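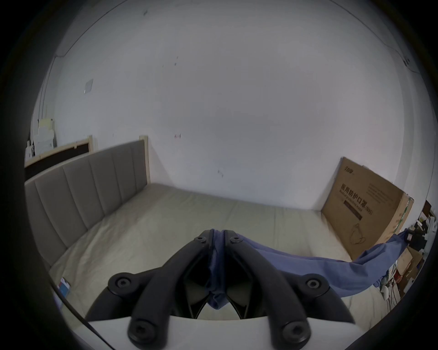 The spare bed, gray channel headboard and the wall behind it

Forkora Home Help > Bedrooms > Cleaning and upkeep

Sorting clothes on the spare bed: creased sheet, dusty headboard, marked-up wall

Posted by pinebench

We have a room with a spare bed in it that gets used for sorting clothes far more than for sleeping. My aunt is coming to stay in April and I would like the bed and the wall to look decent by then. I have three problems and they are all in the same six feet of space, so I am putting them in one post. Moderators, split it if you need to.

The bed is a Clundier, bought used. It has a light wood frame and a gray upholstered headboard with vertical channels stitched into it. The sheet is a plain beige fitted sheet, cotton mixed with something, the tag is gone. The mattress is 59 inches wide. The sheet was sold as the right size for it.

Problem one is the sheet. It goes on fine and looks all right for an evening. Then we put laundry on it, fold, move things from one side to the other, and the sheet ends up with long creases in it. I pull it tight again and they come back in the same places. It doesn't come off the corners completely but it does creep.

Problem two is the headboard. Lint from the clothes gets down in the channels. I can wipe the padded part and it comes clean, but the stitched line at the bottom of each channel holds on to it. I don't know what the fabric is. It feels like a short, tight weave and it isn't velvet. There is no care tag left on that either.

Problem three is the wall. It is a big plain white wall, flat paint, and it has dark scuffs and small marks all over, along with a small red one. Somebody also drew a couple of little arrows on it at some point. I don't have the original paint. The landlord says it is "the standard white," and when I asked which standard white he said the one they sell at the store.
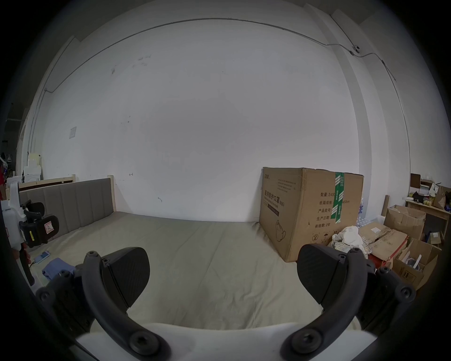

What I have done so far

Sheet: washed it in warm water, dried it on medium, put it on right out of the dryer. I also turned it around head to foot. It made no difference that lasted.

Headboard: vacuumed with the plain hose end, then with the brush attachment. The brush got the surface lint and pushed the rest further in. I tried packing tape wrapped around my fingers and that worked a little, but I went through a lot of tape.

Wall: I tried a damp cloth on one scuff near the corner. The scuff got lighter. The paint around it also went slightly shiny, which you can see at night with the lamp on and not during the day. I stopped after that.

I have not tried any sprays on the headboard. I have a bottle of Kunix fabric cleaner in the cupboard but the label says to test it first and I haven't found a good hidden spot to test it on.

The clothes themselves are a separate issue. We don't have another surface big enough for sorting, so telling me to do it on a table won't help. There is usually a cardboard box up there with us. It is a big carton that N95 masks came in and it works well enough for holding things that are leaving the house, but it takes up the corner where I would like to be folding.
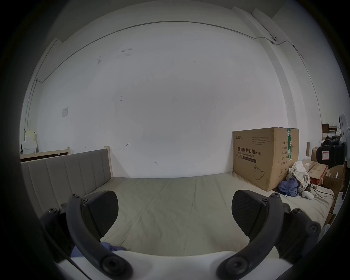
Replies

hallcloset_59

Taking these in your order.

The sheet. Having the right width doesn't mean you have the right depth. Fitted sheets are cut for a certain mattress thickness, and if yours is cut for a thick mattress and you have a thin one, the extra cloth has to go somewhere. It goes into creases across the top as soon as anything gets dragged over it. Measure how thick the mattress is at the edge and compare it to the packaging of any sheet you look at. If the tag is gone from the one you have, put it on, then lift one long side and see how much is tucked underneath. On a good fit there are a few inches under there. If there is a big handful, the pocket is too deep.

You can keep the sheet you have and use sheet straps. The kind that run from corner to corner under the mattress are better than the short ones that only hold a single corner. Put them on with the sheet already smooth. Don't overtighten them or the hem will roll up.

Also, don't sort on the fitted sheet at all. Lay a flat sheet or an old tablecloth over the bed before you start. Everything you drag then drags on the top layer. When you are done you pick it up by the four corners, carry it outside and shake the lint off. That will help your headboard as well.

The headboard. Your packing tape idea is the right idea with the wrong tool. Get a rubber pet hair brush, or just put on a rubber dish glove, dry, and run one finger down the bottom of each channel from top to bottom. The lint rolls into a string and you can lift it out. Then go over it with the crevice tool, the flat narrow one, on low suction. Always go in the direction of the channel. Going across pushes lint under the stitching.

Leave the Kunix alone until you have tested it. For a test spot, pull the bed out and use the back of the headboard if the same fabric wraps around. If the back is a different cloth, use the very lowest part of the front, below the level of the mattress. Put a little on, let it dry overnight, and look at it in daylight.

The wall. What you got is called burnishing. Flat paint goes shiny when you rub it, and it doesn't take much. You can't undo it by cleaning. You can only paint over it. For the rest of the scuffs, use a clean white cloth that is barely damp, with one drop of dish soap in a bowl of water, and dab. If a mark doesn't come up with dabbing, it needs paint.

The red mark worries me more than the dark ones. If it is marker or crayon it may come through new paint. Put a stain-blocking primer on that spot first, and on the drawn arrows too. Let it dry as long as the can says. You can then go over it with wall paint.

mattress_guy_no

just push the bed up against the marks

bluedoor

I mostly agree with the long reply but I would do the wall differently.

Don't touch up spots on a wall that size with a white you guessed at. There are a great many whites and you will see every patch. I did it in my last apartment with what I was told was the same can, and I ended up with a wall that looked like it had been stamped. Paint the whole wall from corner to corner. It is one plain wall. You only need to match it where it meets the next wall, and a slight difference there reads as light and shadow.

What I would do, in order:

Move the bed out far enough that you can stand behind it. Take everything off it first. Cover the headboard with a clean sheet and tape the sheet to itself, not to the fabric or the wood.

Dust the wall with a dry microfiber mop, top to bottom. You have a cable or a conduit running along up near the ceiling, so wipe the top of that as well. They collect dust, and it falls onto the wet paint.

Take the cover plate off at the switch or outlet. Turn the power off at the breaker before you do. If you aren't comfortable with that, leave the plate on and tape around it closely. Leave the conduit and whatever is mounted on it where it is and cut in below it with a small angled brush. Ask the landlord first if you think he wants it painted too.

Prime the red mark and the arrows.

Roll two coats. I used a washable matte last time, the store brand from Tang Hardware near me. It looks flat from the bed but you can wipe it. Ask for washable matte or scrubbable matte wherever you buy it. That way you won't be doing this again next year.

Put the bed back a few inches off the wall. If it is on a hard floor, put rubber cups under the legs. Frames that can slide will mark a wall every time somebody leans on the headboard.

On the sheet: drying on medium until completely dry sets the creases in a cotton blend. Take it out while it is very slightly damp and put it on the bed then. It finishes drying flat in an hour or so with the window open. Give it the time before you put anything on top.

I have no opinion on the headboard. Mine is wood.

pinebench (original poster)

Thank you both. I lifted the long side of the sheet last night and there was a very big handful under there, so the pocket is too deep. I have ordered straps and will buy a shallower sheet if they don't do it.

The rubber glove works. It took me 10 minutes to do the whole headboard and I got a gray roll out of every channel. I did it twice in the lower half, where the clothes lean on it. I haven't opened the Kunix and I don't think I need to.

Landlord says yes to painting the wall, at my cost, and leave the conduit alone. 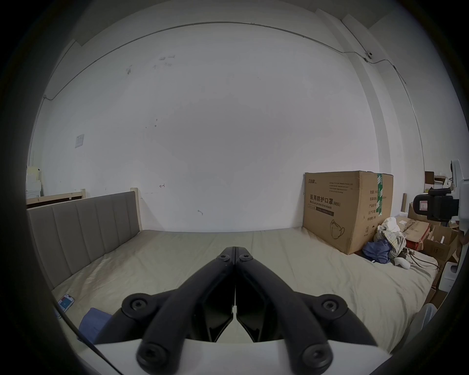

Clothes are what I still haven't solved, even with a cloth over the bed. I can fold quickly enough, but the undecided things stay out and get moved around until bedtime, and then they go on a chair. The crumpled heap next to the mask carton, all white and beige and patterned, with the dark blue thing beside it, is the kind of pile I mean. Next to it there are dark cables tangled on the sheet, and I would like those off the bed before I spread anything over it. If anybody has a way of dealing with the undecided pile that doesn't need another piece of furniture, I would like to hear it.

hallcloset_59

Glad the glove worked. Do it every couple of weeks and it won't pack in again.

For the pile, put the carton on the floor at the foot of the bed, open, with the flaps folded down outside. You get your folding corner back and you can drop things in without reaching over. Then get a second box, smaller, for the undecided things only. When that one is full you have to go through it before you start another load. Keep it small on purpose. Mine is a shoebox for boots and it holds 7 shirts if I roll them.

Light colors and patterned things should go in first, and dark things should be folded last on their own. Dark cotton shows every bit of lint that the lighter pieces leave behind on the cloth.

Put the cables in a zip bag and hang it off the bed post while you work.

bluedoor

Get the painting done at least a week before your aunt arrives, even with low-odor paint. Keep the window cracked and leave the mattress in another room for the first night if you have somewhere to stand it.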